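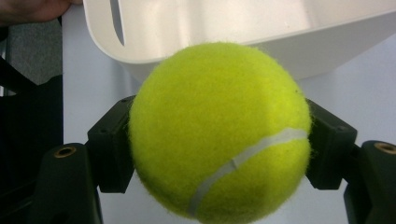

Search this site Enter keywords Go

The rule book at Drernunero has 2 pages. Kiran Nautiyal wrote it after a winter in which 3,640 recorded grasps were collected and 65 of them had to be thrown away.

"The losses were small, but they had all the same cause," he told me. "Each person had a private idea of when a grasp is finished."

His first rule concerns the start. The fingers must be fully open before the operator moves toward the object, and they must hold nothing.
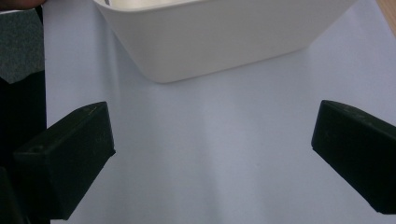

The second rule is about the hands. The free hand may hold a bin or move it, but it must not help the object into the fingers. Operators find this one difficult, for the wish to help is very natural.

Then comes the approach. A ball can roll at the smallest touch, so Nautiyal asks that both fingers pass its sides before they close. If one finger pushes it, the operator opens, goes back and begins again.
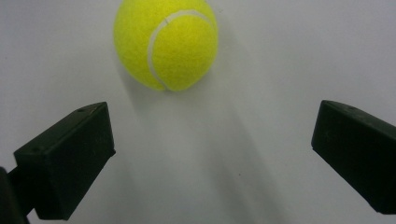

Not everybody agrees with such strictness. Stevska, who trained operators before him, thinks that a corrected mistake is also useful material and should be kept with a label. Nautiyal accepted this in January, and the rules received a new paragraph.

He still reads them aloud to each new operator. It takes him less time than a cup of tea, he says.

Related articles
Bañez: Who Checks the Labels?
The Ikura Method for Shared Work Tables
53 Questions on Workshop Safety

Contact us | Copyright, all rights reserved | Back to top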